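Setting the Long Table: A Conversation With the Head of Dining Services at Hughes Hall

When the dining hall at Hughes reopened in August, returning residents noticed the tables first. The stackable white dinnerware that had served the residence for many years was gone. In its place were plates in several patterns and colors, bought secondhand, sorted by size and put into daily use. The change was part of a wider review of how meals are served at the residence, which houses 126 graduate students and visiting scholars.

The head of dining services, who has held the post for 12 years, spoke with the residence newsletter in the small office behind the serving line shortly after three in the afternoon, between the end of lunch cleanup and the start of dinner preparation.

The review began with a practical problem. The supplier of the old dinnerware had stopped making the pattern, and replacements no longer matched in size or weight. "We had plates that would not stack with one another," the head of dining services said. "They came from the same catalog under the same name, and they were still a quarter inch apart. When you wash as many as we do every day, a quarter inch is a serious matter."

A full replacement set was priced in the spring. At the same time, a member of the kitchen staff who had grown up near Gondden suggested a visit to the weekly resale market there, where restaurants, hotels and private households in the county dispose of tableware. The first trip was intended only to gather prices.

"I went with a tape measure and a list of questions, and I came home with four crates in the back of the van," the head of dining services recalled. "I had permission to spend a small amount. I spent all of it."

Over the following weeks the department bought 2,167 pieces, including plates, soup bowls, serving platters and cups. Each piece was checked for chips and hairline cracks before purchase. Older pieces with colored glazes were tested before they were approved for food, and those that did not pass were returned or set aside for display.

Asked what guided the selection, the head of dining services said that diameter came first, then weight, then the condition of the glaze. Pattern was considered last. "I know people assume we went out looking for pretty things. We went looking for things that would fit the racks. After that, if two plates were equally sound, then yes, we took the one we liked better."

Borders proved to be a recurring interest. Many of the patterned plates carry their decoration on a wide band near the rim, where it remains visible once food has been served. Florals are common, as are plain colored lines. Geometric borders, among them the Greek key, were harder to find in good condition. 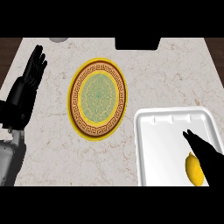

A round plate with a Greek key band and a bright yellow rim, on a marble countertop.

The Greek key, also called the meander, is among the oldest border designs still in general use. It appears on ancient pottery and in floor mosaics, and it returned to fashion in Europe and the United States during several later periods. The head of dining services said that residents often recognize it without knowing its name. "One of our scholars works on ancient textiles, and she gave the whole table a talk on it over the soup course. I believe the soup was cold by the end. It was a very good talk."

The conversation turned to the meals themselves. Under the previous arrangement, dinner was served cafeteria style on every evening of the week. Since the reopening, two dinners each week have been served family style, with platters passed along tables of eight. Attendance on those evenings is higher, and residents stay longer.

The department did not expect everyone to welcome the change. Some residents prefer to eat quickly and return to the library, and others have dietary needs that make shared platters difficult. For that reason the serving line remains open every evening until eight. "We do not want anyone to feel that dinner is a meeting they are required to attend," the head of dining services said. "If you want to take your plate to the corner table with a book, that table is still there, and it still has the good lamp."

Food waste has also received attention. Portions on the line are now smaller, with second helpings freely offered, and leftovers from family-style dinners are reused at lunch where food safety rules allow it. The kitchen has moved its bread order from a regional distributor to a bakery in Vostus, which delivers before six in the morning and takes a smaller minimum order. Dried beans and grains are now bought in 50-pound sacks and soaked or cooked on site.

Not every decision has worked as planned. A set of deep oval bowls, bought for stews, turned out to be too tall for the dishwasher and has been moved to the salad station, where the bowls are washed by hand. The cups remain a source of mild disagreement. Several residents have asked for larger ones, while the kitchen staff point out that larger cups do not fit the shelves. A trip to a hotel closing sale in Grukent is planned before the end of the term, with cups at the top of the list.

Breakage was a concern at the outset. The department keeps a written record of every piece retired, and losses so far have been lower than in the same months under the old set. The head of dining services was cautious about explaining this. "It may be that people are more careful with a plate they have looked at. It may also be that the older pieces are simply heavier. I would like to see a full year before I say anything about it in writing."

Residents who wish to donate tableware may bring it to the dining office between two and four in the afternoon. Pieces should be clean and free of chips. Plates between ten and eleven inches across are the most useful – the racks will not take anything wider.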